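【本地生活】开学前先把床头理清楚 Imard社区“一只托盘”收纳活动收到344份登记

7月里,Imard社区的家长们收到一张绿色的通知单,内容很短:请孩子挑一只浅口托盘,把睡前会用到的东西放进去,其余的归位。到登记截止时,社区服务站共收到344份回执。活动由社区服务站与一家名为Venico的家居整理工作室合办,地点分两处,一处是服务站二楼的活动室,另一处就是各家的卧室。

工作室的负责人玛格丽塔·内德尔库(Margareta Nedelcu)在Imard住了十多年。她介绍,活动的起因是春天做的一次入户访谈。工作人员原本想了解厨房和玄关的储物情况,结果很多家长谈着谈着就说到了孩子的床。课外书、发圈、零食、小玩具,睡前拿上去,第二天没有人拿下来,过一个星期枕头边就满了。

“家长问得最多的是买什么柜子。”内德尔库说,“我们去看了以后,觉得柜子够用了,缺的是一个临时放东西的地方。孩子晚上坐在床上看书,看完顺手一放,这个动作很难改,那就给他一个能放的地方。”

按照活动说明,托盘不用专门购买,家里现有的浅口盒盖、茶盘、文具盘都可以,边沿不宜太高,孩子坐着能看见里面的东西即可。服务站另外准备了一批托盘供没有合适容器的家庭领取,每户限领一只,领完为止。登记表上有一栏填写托盘颜色,是为了方便领取时分发,自备的家庭可以空着不填。

整理分三步进行。第一步是清空,把床上除枕头、被子以外的东西全部拿到一处。第二步由孩子自己分,分成看的、戴的、吃的和玩的四类。第三步是装盘,看的放在最下面,戴的放在上面,玩的只留一件。吃的东西不进托盘,统一放回厨房或者客厅的零食盒。

第三步在实际操作中分歧最多。不少孩子认为睡前应该可以留一样零食,家长的态度也不一致。服务站后来在说明上补了一行字:带独立包装、没有拆开的零食,由各家自行决定,已经拆开的一律拿走。内德尔库表示,这一条是家长会上讨论了将近一个小时才定下来的,措辞改过两遍。

家长马特维·科瓦利丘克(Matvii Kovalchuk)参加了第一场活动。他的女儿九月升二年级,平时由外婆带着在卧室里看书。他说,家里以前也整理过,每次都是大人动手,孩子放学回来找不到东西,又从抽屉里一样一样翻出来。这次他按照说明让女儿自己分类,他只在旁边看着,全程用了30分钟。

“她分得比我细。”科瓦利丘克说,“发圈我看着都一样,她说有的是上学戴的,有的是洗脸的时候用的,不能放在一起。我就没再插手。”

他提到,最难处理的是书。女儿喜欢同时看好几本,每一本都说没有看完。父女俩商量的结果是托盘里一次只放一本,看完换下一本,其余的回书架,书架最下面一层腾出来专门放“正在看”的书。这个办法后来被工作人员写进了活动室的展板。

为了选书,服务站请附近小学的语文老师列了一份参考书目,按年级分开,低年级的部分以看图说话、写话和短篇故事为主。老师在书目后面附了一段说明,建议低年级孩子睡前看图说一说就可以,不要求写,写的练习放到白天在书桌前完成。说明里还提到,床上光线往往不够,趴着写字对坐姿和视力都没有好处。

书目一共印了1000份,除发给登记家庭外,其余放在服务站一楼的服务台和社区阅览室门口,居民可以自取。阅览室在活动期间延长开放,关门时间从傍晚六点推迟到晚上八点。阅览室工作人员介绍,这段时间看图写话类的书借得比较快,有几种需要排队,他们已经向区图书馆申请调配复本。

活动室的部分安排在上午,每场容纳18户家庭。工作人员在室内铺了几张床垫和床单,上面放着从各家借来的日常物品,让孩子先练习一遍,再回家整理自己的床。每场先由工作人员讲十分钟,剩下的时间交给孩子。有几户家庭带了弟弟妹妹来,服务站临时在旁边加了一块垫子,给小一点的孩子玩配对游戏,把颜色相同的发圈放到一起。

也有家长提出意见。一位住在Arthur小区的母亲在回执上写道,托盘放在床上,孩子翻身容易碰翻,问能不能放在别处。工作室的答复是,托盘只在睡前使用,关灯以前由孩子端到床头柜或者椅子上,没有床头柜的家庭可以放在床尾的地上靠墙一侧。另一位家长反映,孩子新鲜了三四天,之后又恢复原样。内德尔库认为这很正常,她建议家长不要每天检查,每周固定看一次,看的时候和孩子一起把托盘清空,再重新装一遍。

对于托盘里应该放什么,工作室没有给出统一的清单。
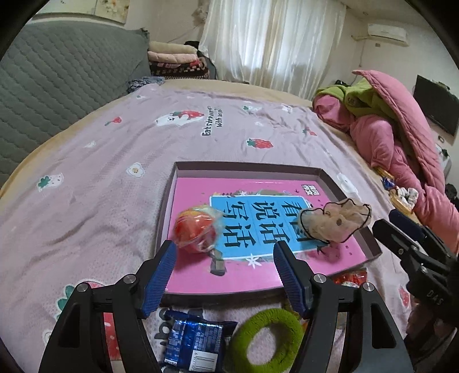
内德尔库说,清单一旦写出来,家长就会照着去买,最后托盘里的东西都是新的,原来床上的东西还在床上。她更愿意让每户人家从手头已有的物品开始。有的孩子会放一本书和一只发圈,有的放一副眼镜,还有的只放一只毛绒玩具,这些在登记表上都算完成。

服务站在回执里做了一项简单的统计,请家长写下整理时找到的“以为丢了的东西”。写得最多的是发圈和橡皮,其次是袜子,也有人找到了钥匙和上学期的借书证。阅览室据此补办了一次旧证登记,凭找回的借书证可以直接续用,不用重新交照片。

零食的问题在回访中又被提起。几位家长说,床上的零食多半是大人给的,孩子写完作业或者洗完澡,大人随手递一包,孩子就带进了卧室。科瓦利丘克家的做法是把零食时间挪到晚饭后,在餐桌上吃完,包装袋当场扔掉。他说外婆一开始不太赞成,觉得孩子吃一点没有关系,后来看到床单洗得少了,也就同意了。

关于床单,工作室在说明的背面印了几条清洗建议。浅色床单容易留下零食的油渍,发现以后应当尽快用少量洗洁精点涂,放置几分钟再冲洗,不要直接用热水。毛巾质地的发圈可以装进洗衣袋和毛巾一起洗,薄纱质地的最好手洗,平铺晾干,拧得太用力容易变形。托盘用湿布擦拭即可,擦完等干了再放书。

活动的下一站是Jesov社区。那里的楼房建得较早,儿童房面积普遍偏小,不少家庭是两个孩子共用一间,有的睡上下铺。工作室正在为上铺的孩子试做一种可以挂在护栏内侧的布袋,代替托盘使用,布袋的深度和挂扣还在调整,目前没有定稿。Jesov社区的登记表会增加一栏,询问孩子睡的是单人床还是上下铺。

Imard社区的登记已经结束,没有赶上的家庭仍然可以到服务站领取说明和书目。已经领过托盘的家庭不需要归还。服务站提醒,借给活动室使用的物品已按户分袋装好,袋口贴有门牌号,请各家在开学前到二楼领回,领取时间为每天上午九点到十一点半,午后活动室另有安排,不办理领取。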